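Nudcombe Corpus of Public Statements on Boycott Campaigns

README, version 2
Last revised: October 31, 2022

Overview

The Nudcombe corpus brings together public statements made during consumer boycott campaigns directed at films, television series and their distributors. It was prepared for researchers in media studies, political communication and related subjects who wish to examine how a political dispute becomes attached to an entertainment product, and how the companies concerned respond.

The corpus covers 13 campaigns. For each one it holds calls to boycott, replies by studios or performers' representatives, press coverage and open letters. Personal social media posts are included only where the author was acting in a public role at the time of writing.

Contents of the release

The release consists of the following parts:

statements — the full text of each item, one file per item, in plain text.
index — a table giving the campaign, the type of speaker, the original language, the date of first publication and the source for each item.
codes — the annotation for each item, as described under Annotation.
guide — the coding manual issued to annotators, with worked passages.

File names begin with a short campaign code, followed by a running number. The codes are listed in full on the first page of the guide. Items withdrawn after the first version have not had their numbers reassigned, and gaps in the sequence are therefore to be expected.

Sources and selection

Material was gathered from newspaper archives, company press pages and the websites of campaigning groups. A campaign was eligible if it named a specific title or distributor, made a demand of a political nature and received coverage in at least two countries. Campaigns concerned only with ticket prices, casting disputes or artistic quality were excluded.

Where a statement was issued in several languages, the earliest version is treated as the original. English translations were made by the project and are marked as such in the index. They are intended as reading aids and should not be quoted as the words of the speaker.

Annotation

Each item was read by two annotators working separately. They recorded the type of speaker, the demand or position expressed, the audience addressed and any mention of a government, a law or a police force. Disagreements were settled in discussion, and both the first and the agreed codes are kept in the release so that users may calculate agreement by whatever measure they prefer.

The code for "neutral statement" proved the most difficult to apply. Company replies often express regret without saying what is regretted, and annotators differed on whether such wording amounts to a position. Users working with this code are advised to read the relevant section of the guide before drawing comparisons between campaigns. 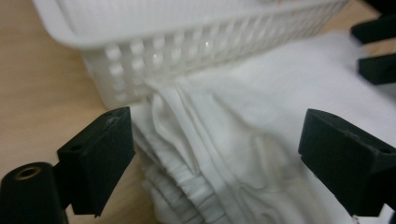 Known limitations

The corpus is weighted towards material in English. Campaigns conducted chiefly by private message or on closed forums are under-represented, and no attempt has been made to estimate their size. The Chornovol set, which covers a dispute over a historical drama, contains some 50 items from a single newspaper and should be sampled with care.

Several company statements were altered after publication. Where an earlier wording could be recovered, both texts are included and linked in the index. Where it could not, the item carries the note "later text only".

The corpus does not measure the effect of any boycott on sales or viewing figures — it records what was said, and by whom.

Access and conditions of use

The index, codes and guide may be used and shared freely, provided that the source is acknowledged. The statements remain the property of their authors or publishers and are supplied for study and teaching only. They may not be republished in bulk.

Inclusion of a statement does not imply agreement with it. Users are asked not to attempt to identify private individuals mentioned in passing.

Preparing the files

The index and codes are supplied as comma-separated tables and may be opened in any spreadsheet program. Text is encoded as UTF-8. Users of the Plellix reader should import the index first and then the statements, as the reader takes its item titles from the index.

Changes in this version

The Bullemska set has been added. Dates in the index now follow one pattern throughout. A total of 16 duplicate items have been removed, and the guide has a new section on joint statements.

Corrections received after April will be considered for the next version. They should quote the item number and, where possible, give a reference to the published source.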